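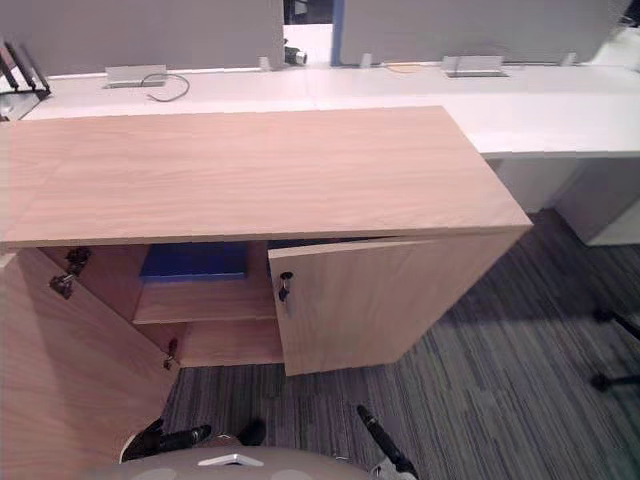
Cabinet task, view from the head camera. Both doors open, key still in the lock.

Ranadum door-opening study – FAQ

Quick answers, will tidy up later. Last edited in May.

What is Ranadum?
A method for getting a two-armed robot to open and close furniture it hasn't been trained on. Office cabinets for now. Developed at Canham by Mariama Kyei and the Akpalu group.

What's the main idea?
Policy predicts where the hinge line is first, then plans the gripper path around it. Older version (Pranix) went straight from pixels to arm motion. Fine on cabinets it knew, bad on new ones.

How much training data?
800 demonstrations, all teleoperated. No simulation. We tried sim early on and the door friction was never right.

And the result?
191 test trials on unseen cabinets, 104 full successes. "Full" means both doors, no human touch. One door out of 2 is a fail in our table, even if it was a nice door.

Does it turn the key?
No. Doors are unlocked before the trial starts. Key stays in though – it sticks out and the gripper has to deal with it. Turning keys is a seperate project.

What goes wrong most?
Right door. Policy stops pulling too early and calls it done. Second most common is a finger slipping off the door edge.

Do things on the shelf matter?
Not for scoring. We do vary what's inside so the policy doesn't learn that open = empty cabinet. Blue box, folders, nothing at all.

Why is there only a head camera?
Cheaper, less to calibrate. Downside: the arms block the view when they reach low. Wrist cameras are on the list.

Can I get the code?
Training code yes, ask Mariama. Checkpoints not yet, waiting on sign-off from Canham.

Will it work on drawers?
Haven't tested it properly. Sliding joints need a diffrent predictor – the hinge one just guesses a very big circle.

Can I run it on one arm?
You can, config flag is in the readme. Numbers above are all two-arm so don't compare.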